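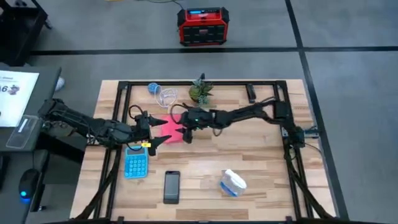 Equipo de Stirnis

En Stirnis nos dedicamos a lo que se queda encima de la mesa. La calculadora azul, el teléfono boca arriba, el paquetito blanco arrugado, la bolita azul del fondo: todo eso que alguien iba a guardar luego.

Empezamos en Praddale con 2 mesas y un cajón que no cerraba. Han pasado 19 años y el cajón sigue igual, pero ya llevamos más de 1,000 escritorios ordenados, casi todos de gente que juraba tener su propio sistema.

Una sesión dura 90 minutos. No tiramos nada sin preguntar ni opinamos sobre los cables. En agosto cerramos el taller de Starnby y dejamos nuestras mesas como están, cosa que preferimos no enseñar a los clientes.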